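組織とリーダーシップ特論 第9回 配布資料
「コーチングの効果測定をどこまで信じるか」
2021年7月6日

前回の宿題について
前回配ったShenoy社の人事報告書を読んで感想を出してもらいました。大半の人が「効果があることがわかった」と書いていましたが、あの報告書からそこまでは言えません。今日はその理由を順に見ていきます。報告書を手元に出しておいてください。

1. 何を「効果」と呼んでいるのか
報告書の要約には、管理職向けコーチングを受けた939人の「リーダーシップ指標」が向上したとあります。この指標の中身は付録の2ページ目に小さく載っています。受講者本人が、自分は部下の話を聴くようになったか、決断が速くなったか、などを5段階で答えたものの平均です。部下には聞いていません。上司にも聞いていません。

自己評価が無意味だと言うつもりはありません。本人の手応えは研修を続ける動機になりますし、それ自体を知りたい場合もあるでしょう。ただ、「リーダーシップが向上した」と「向上したと本人が答えた」では主語が違います。要約の段階でこの二つがすり替わっている報告書はとても多いので、読むときは付録から先に開く癖をつけてください。

もう一つ、回収率の問題があります。939人は受講者の総数で、終了後の調査に答えた人の割合は60パーセントでした。残りの人がどう感じたのかは書かれていません。途中でやめた人がこの939人に入っているのかどうかも、本文からは読み取れません。 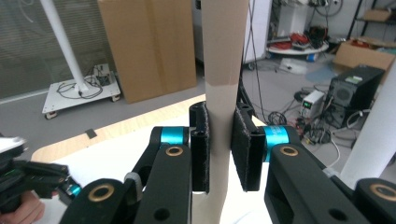

2. 比較の相手がいない
報告書の図3は受講前と受講後の棒グラフです。差は確かにあります。しかし受講しなかった管理職の同じ時期の数字がないので、この差がコーチングによるものかどうかは判断できません。考えられる別の説明をいくつか挙げます。

・平均への回帰。対象者は前年の評価が低かった管理職から選ばれています。極端に低い値は、何もしなくても次の測定で上がりやすい。
・時期の影響。受講前の調査は2月、繁忙期の最中に行われています。
・期待の影響。会社が費用を出し、上司の推薦で受けた研修について「変わりませんでした」と書くのは勇気がいります。
・尺度の理解の変化。研修中に「傾聴とは何か」を教われば、同じ質問文でも受け取り方が変わります。

4番目は回答シフトと呼ばれる現象で、上向きにも下向きにも働きます。研修を受けてかえって自己評価が下がることもあり、その場合に業者の報告書は「気づきが深まった」と書きます。上がれば効果、下がれば気づき。どちらに転んでも成功になる測り方には用心してください。

3. 事例：Remachモデルの普及
教科書の第7章に出てくるRemachモデルは、四つの段階を順に踏めば対話の質が上がるという主張です。提唱者のGangadharan Unnithan氏の本は読みやすく、私も最初に読んだときは感心しました。問題は根拠として挙がっている事例で、うまくいった企業の話しか載っていません。同じことをして失敗した企業がどれだけあるのか、本からは知りようがありません。

段階が四つである理由も説明されていません。三つではいけないのか、順番を入れ替えたらどうなるのか。著者は第2版で事例を増やしていますが、この疑問には触れていません。事例の数が増えても、選び方が同じなら証拠としての強さはあまり変わらないと私は考えています。

認定講座は1回60分の面談を重ねる形式で、修了者はこれまでに2,000人近くに達したと本の帯にあります。修了者の人数は講座が売れたことを示す数字です。面談の相手になった人がどうなったかは、別に調べなければわかりません。 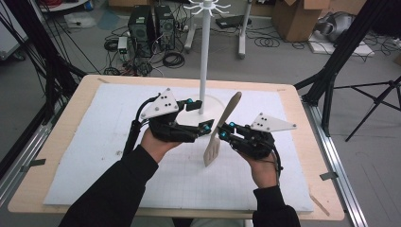 4. では何を見ればよいか
ゲスト講師のNandini Varghese氏が前期に使った点検表を、許可を得て少し短くして載せます。氏はコーチングを仕事にしている側の人なので、私より好意的です。その点を割り引いて読んでもらってかまいません。

(1) 誰が測ったか。本人、部下、上司、研修業者のどれか。
(2) いつ測ったか。終了直後だけか、半年後にも測ったか。
(3) 受けなかった人の数字はあるか。
(4) やめた人、答えなかった人はどう扱われたか。
(5) 測る項目は始める前に決まっていたか、結果を見てから選んだか。
(6) 報告書を書いた人は、次の契約で得をするか。

Shenoy社の報告書に当てはめると、(1)は本人のみ、(2)は直後のみ、(3)はなし、(4)は不明、(5)は不明です。(6)については奥付を見てください。執筆はSkekis社、つまり研修を請け負った会社です。

補足しておくと、コーチング一般に効果がないという話ではありません。比較群を置いた研究はあり、控えめながら差が出たとするものもあります。差の大きさは測る項目によってかなりばらつきます。今日の話は、この報告書の書き方では効くとも効かないとも言えない、というところまでです。ここを飛び越えて「だから全部うそだ」と書いたレポートも、肯定派のレポートと同じように減点します。

授業中の討論
二人一組で、次の点を話し合ってください。
・あなたがShenoy社の人事担当で、来年度も予算を取りたいとします。同じ費用で、どこを変えればまともな比較ができますか。
・希望者を二つの時期に分け、後の組を待機群にする案があります。現場からどんな反対が出そうですか。
・部下に上司を評価させる場合、匿名性はどこまで守れますか。部下が3人しかいない課ではどうでしょう。

次回までの課題
Folow社が公開している導入事例のページから一つ選び、上の点検表の6項目に沿ってA4で1枚にまとめること。書かれていない項目は「記載なし」とし、推測で埋めないこと。事例の感想は不要です。引用した箇所には見出し名を付けてください。

参考資料は図書館の指定図書の棚にあります。第7章のコピーを持っていない人は授業後に取りに来てください。次回は組織風土調査を扱います。教科書は第8章の前半まで読んでおくこと。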